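Undlow Automation Laboratory
Workplace Inspection Checklist: Gripper Comparison Trials, Bench 5
Date of inspection: December 1, 2020
Inspected by: Bushra Baloch
Accompanied by: Chak-lun Wan (trial lead), Su-chen Cheung (controls)
Equipment under trial: Savik parallel gripper; Bravalel parallel gripper
Procedure: cable and plug handling, Gape test series

Ratings: S = satisfactory, A = action required, N/A = not applicable

Section 1. Arm and controller

1.1 Emergency stop within reach of the operator's seat: S
1.2 Emergency stop tested before first run of the day: S
Comment: Entered in the bench log and initialled by S. Cheung.
1.3 Speed limit set in controller and locked: A
Comment: Limit is set but not locked. Any user with the general password can change it. The password is to be changed and held by the trial lead.
1.4 Same controller settings used for both grippers: S
1.5 Arm base bolts marked and checked: S

Section 2. Grippers and wrist camera

2.1 Mounting screws tightened to the value on the changeover card: S
2.2 Fingertips in serviceable condition: A
Comment: The tips of both black fingers are worn and dirty. Worn tips are a pinch and drop hazard, and they also weaken the comparison, as the other set was fitted new. P. Liu to replace the pair and note the run number at which the change was made. Runs up to 401 should be reported separately.
2.3 Camera bracket secure and clear of finger travel: S
2.4 Camera cable clipped along the forearm: S
2.5 Spare fingers labelled and stored by gripper type: A
Comment: Both types are kept in one unlabelled drawer.

Section 3. Work surface and test articles

The Gape series asks each gripper to pick up soft and irregular articles from a white tabletop. Cords and chargers have given the widest spread of results so far, and the trial lead has asked that they remain in the set. The inspector has no objection, subject to the items below.

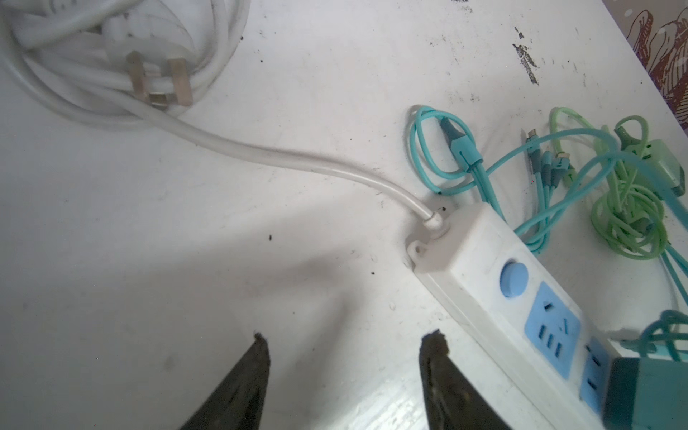
3.1 Power strips and chargers used as test articles are isolated from supply: A
Comment: Isolation is currently by verbal agreement between operators. A tag reading "Test article, do not energise" is to be attached to each item, and the item entered in the register. The tag must not cover the part of the cord being grasped.
3.2 Cords examined for damage after each block of 133 picks: S
Comment: Particular attention should be paid to the point where the cord enters the strip.
3.3 Plug pins straight and free of burrs: S
Comment: Pins are dull and slightly tarnished. Acceptable for handling trials only.
3.4 Tabletop clean: A
Comment: Grey smudges and a streak of black marks on the surface. Clean at the end of each shift. Marks may also affect the camera comparison planned for January.
3.5 Tangled cables reset by hand only with the arm stopped: S
Comment: Y. Carhuamaca was observed following the procedure correctly.

Section 4. Records

4.1 Run sheets complete: A
Comment: Sheet 436 has no gripper type entered. C. Wan to correct from the controller log.
4.2 Operator training current: S
4.3 Visitor line marked on floor: N/A

Outcome: Trials may continue at the present speed limit. Items 1.3 and 3.1 are to be closed before the next changeover. All other actions are to be closed before the camera comparison begins.

Signed: B. Baloch
Copy to: C. Wan, S. Cheung, P. Liu, bench file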